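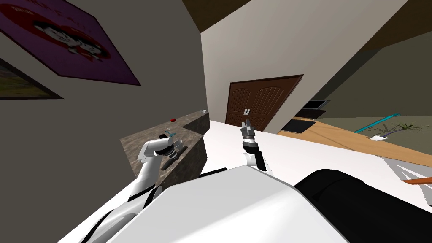
Does the planner replan when the target moves during an approach?
Only if the new target pose falls outside the tolerance set at plan time; below that threshold the controller servos to the updated pose and keeps the existing trajectory.

The question and answer are copied from the shared notes at the request of the integration side and will go into the Tesent FAQ.

MINUTES, ZIVLEY MANIPULATION SOFTWARE MEETING
Sun 5 April
Present: planning, control, perception, tooling. Rovel integration by phone.
Absent: documentation.

1. Previous minutes
Accepted with one correction. Under item 4, "joint limits" should read "joint velocity limits". The position limits were not changed.

2. Simulation regression run
Tooling reported on the nightly run of the two-arm kitchen suite. Of 692 episodes, 596 completed without a planner or controller fault. The remaining 96 were sorted by first error in the log:
- inverse kinematics returned no solution: 41
- collision check rejected the start state: 33
- gripper command timed out: 15
- unclassified: 7
Start state rejections are up since the last build. Planning believes the padding on the forearm collision geometry is too large when the arm reaches over a counter edge. The padding was raised in August for the old gripper and never lowered. Control asked that it not go to zero, as the tracking error at the wrist is still not negligible during fast moves. Agreed to make padding a per-link parameter and rerun the same seeds.
The unclassified episodes have truncated logs. Tooling suspects the log writer is killed before it flushes.

3. Small object grasping
Cups remain the weakest object class. The grasp sampler scores rim grasps and side grasps on one scale, and rim grasps win too often when the cup is close to an edge. Perception noted that the pose estimate for small cups is good in translation and poor in tilt, so a rim grasp computed from it can be off at the fingertips.
Planning proposed a clearance term for the fingers below the support surface. Discussion on whether this belongs in the sampler or in the collision check. The sampler was preferred on cost. Control has no objection provided the approach vector is passed through unchanged.
No decision on the tilt estimate. Perception will bring numbers.

4. Idle arm behavior
When one arm is working, the other holds its last commanded pose. In several episodes that pose put the idle forearm in front of the head camera and hid part of the background. Perception masks the robot body out of the depth image, but the masked region is treated as unknown space and the planner then avoids it.
Options discussed:
(a) send the idle arm to a tucked pose before each single-arm task
(b) fill masked regions from the last valid map
(c) add a visibility cost to the choice of idle pose
Option (a) adds motion time to every task. Option (b) is unsafe if anything moves behind the arm. Option (c) was chosen for a trial on the Sutter branch, with (a) kept as a launch flag, default off.

5. Camera orientation
Rovel asked whether a steeply tilted camera view affects the map. Perception stated that the map is built in the base frame and is independent of camera roll as long as the transform is current. The 2D detector is not independent of it. Its training set is mostly upright views, and recall on doors and handles drops with roll. Rectifying the image before detection was suggested. The added latency is unknown and has to be measured.

6. Tesent release
Issue 291 (controller does not report preemption to the task layer) blocks the release. A fix is in review. Control wants one more test in which both arms are preempted in the same cycle. The interface change in the gripper driver is deferred to the release after this one. Rovel to be told in writing, as they have code that depends on the old message.

7. Other business
Config files for Sutter and main have drifted apart. Tooling will produce a diff. Request that parameters not be edited by hand on the simulation machines.

Actions
Planning: per-link padding; clearance term in sampler; visibility cost on Sutter.
Control: preemption test for 291; list of messages touched by the driver change.
Perception: tilt error for small cups; latency of image rectification.
Tooling: log flush; rerun with same seeds; config diff.
Rovel: confirm which driver messages they use.

Next meeting at the usual time. Item 4 to be taken first.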